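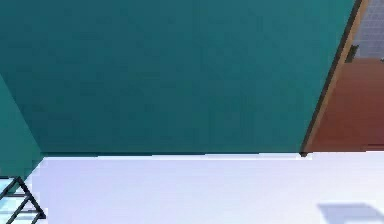 Ticket 500: invoices from Billico arriving twice
Raised by: Nathalie Ross, Ekville office
Assigned to: Carter Bouchard
Priority: normal
Status: closed

Last updated: 2023-03-21

Nathalie Ross
Customers on the monthly plan are getting two copies of the same invoice by email. Both have the same invoice number and the same amount. The second one comes 34 minutes after the first. I have had calls from Girard and from two smaller customers. Girard paid both copies and wants one payment sent back. Nothing on our side has changed that I know of. Please look at this before the next billing run.

Carter Bouchard
Picked up. Can you forward me both emails for one customer, with full headers? Please send them as attachments. If you forward them in the normal way the headers get lost.

Nathalie Ross
Attached, the pair that went to Girard.

Carter Bouchard
Thanks. The message IDs are different, so the mail server isn't sending one message twice. Billico is making two separate emails. The invoice table has only one row for this number, so the billing itself is fine and the fault is in the sending.

Checked so far:
- Customer record for Girard. One billing address, no copy address.
- Mail queue. No retries logged.
- Invoice template. Not edited since September.

Next I will look at the scheduled jobs. 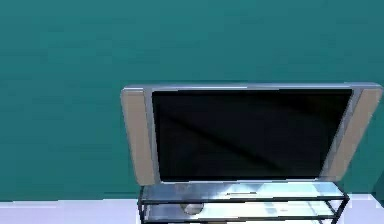

Carter Bouchard
There are two send jobs on the schedule. One is the old job on the main server. The other is on the standby server at Vollbridge and has the same name with a 2 on the end. Both are switched on. The standby clock is right, so the gap is only down to the start times. Hélène, did you set up the second one?

Hélène Bouchard
Yes, during the failover test. It was meant to be switched off afterwards. I turned off the import job and the backup job but I don't see the send job on my list, so I must have missed it. You can disable it.

Carter Bouchard
Disabled the send job on standby. I have left it in place in case we need it for a real failover. Before closing I want to know why the second job didn't skip invoices already marked as sent.

Britt-Marie Løken
I can answer that. The sent flag is held in a local file on each server, not in the database. The standby has its own copy of the file and it never gets the updates from main. So as far as standby knows, nothing has gone out. There is an older ticket asking for this to be moved. It was put off.

Carter Bouchard
That fits. I have linked the older ticket and raised it to high.

Nathalie Ross
What do I tell customers who paid twice?

Lise Charbonneau
Accounts will deal with those. So far there are 4 double payments, Girard included. Refunds go back by bank transfer. Please don't issue credit notes – the invoices are correct and a credit note would put the balance out.

Nathalie Ross
Understood. I have written to all 4.

Carter Bouchard
Test run done with the standby job off. One email per invoice in the log. Nathalie, please confirm after the real run.

Nathalie Ross
Run finished this morning. Girard got one copy and so did the other two who rang. No new calls. Fine to close.

Carter Bouchard
Closing. The failover checklist now has a line for the send job – Hélène has the new version. The flag file is still to be fixed under the linked ticket.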